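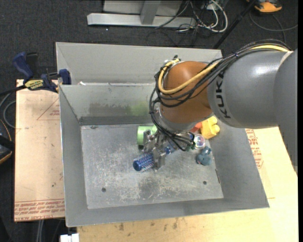
According to Marloes Maes, the hardest part of teaching a machine to pick things up is deciding when a set of examples is large enough to be worth learning from. Her team at Zedeo has been collecting such examples since October, and she is cautious about any claim that the task is nearly finished.

The project, known internally as Nông, records attempts by an industrial arm to take mixed objects out of a metal bin. Each attempt is stored with the pictures, the position of the arm and a note of the outcome. The learning system is then trained on the whole collection, failures included.

"People assume that we throw the failures away," Maes said. "We keep every one of them. A system that has only been shown good grasps has no means of recognising a poor one."

At the time of the interview the collection held 2155 attempts, of which 172 had been set aside for checking by hand. These are cases in which the automatic label and the operator's own note disagree. Nghĩa Doãn, who reviews them, explained that most disagreements concern objects that were gripped but slipped during the lift.

"The sensor reports that the fingers closed on something, and it is right," he said. "The operator reports that nothing arrived at the other side, and that is right too. We had to decide which of the two questions we were asking."

The team settled on recording both. The change required a revision of the labelling software, supplied by Getov, and a second pass through the earliest material. Doãn described that second pass as tedious but necessary, and said that he would have preferred to fix the labels before the first session.

The choice of objects has also been revised. Early sessions relied on plain boxes, which the system learned quickly and which told the team little about its limits. The present mixture includes rounded, shiny and see-through items, together with toys of awkward shape. Objects are left to lie against one another and against the walls of the bin.

"A cylinder lying at an angle is a fair question to put to a gripper," Maes said. "A cylinder standing upright in the middle of an empty floor is not a very interesting one."

A full session runs to around 400 attempts. Between sessions the contents are tipped out and returned by hand, and operators are asked not to arrange them. Doãn admitted that this instruction is difficult to follow. After reviewing the pictures he found that one operator had been placing the larger items towards the back, and seven sessions were marked accordingly in the records.

Asked whether simulated attempts could replace the physical ones, Maes replied that Zedeo had tested the Justex simulator and continued to use it for planning the arm's path. She does not expect it to supply the contact data.

"Cables pull a little on the wrist, and the floor of the bin gets scratched," she said. "I would rather record those things than guess at them."

The next group of sessions will use softer objects, beginning with cloth and filled bags. Doãn is drafting the labelling rules for these and expects to circulate them to the operators before any recording begins.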